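Vesel Home Cinema Manager
Section 3: Building and Rating Your Film Library

3.1 Before You Begin

The Folivex catalog service must be active before films can be added to the library. The service supplies cast lists, running times and release years. Film files and discs are not supplied with the software and must be provided by the user.

3.2 Adding a Film

1. Open the Library screen and select Add Title.
2. Enter the title of the film as it appears on the opening credits. For sequels, include the full subtitle.
3. Select the correct entry from the results. Up to 12 results are shown on each page.
4. Choose a shelf. New titles are placed on the Unwatched shelf by default.
5. Select Save.

Note: Remakes often share a title with the original. Check the release year before saving. 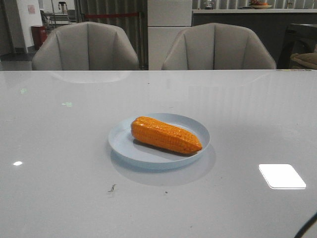 Figure 3. Ear of corn on a round plate.

3.3 Recording a Viewing

1. Open the film and select Log Viewing.
2. Enter the date in the form 8/22/24.
3. Under Venue, choose Home, Theater or Other.
4. Enter a rating and, if desired, a written review of up to 2778 characters.
5. Select Save. The film moves to the Watched shelf.

A film may be logged more than once. Each viewing keeps its own rating – earlier ratings are not overwritten. The Library screen displays the most recent rating only.

3.4 Sharing a Shelf

Shelves may be shared with other households through a Trostano account. See Section 5 for account set-up.

Caution: Deleting a shared shelf removes it from every linked household. Reviews stored on that shelf cannot be recovered.

Caution: Do not disconnect a Gagnon media drive while the library is updating. An update of a large library takes about 12 minutes. If error 449 is displayed, restart the drive and repeat the update.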